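The Hirnmont Gripper Project is a student automation course in which teams of up to five build and operate a hand-held two-finger gripper, the Sinon.

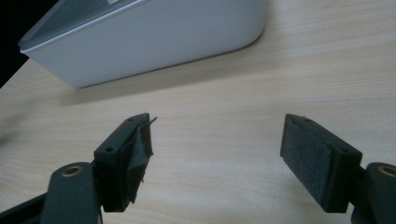 Course work is divided between mechanical assembly and handling practice. Finger arms carry brass-colored bushings, and the gripping faces are padded – pad wear, such as a partly peeled face, is entered in the log.

Handling tasks include closing the fingers on the sides of a lidded clear plastic container.

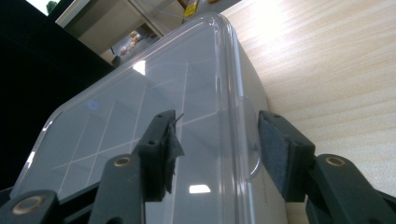 Hattar, November

Final trials consist of 11 tasks.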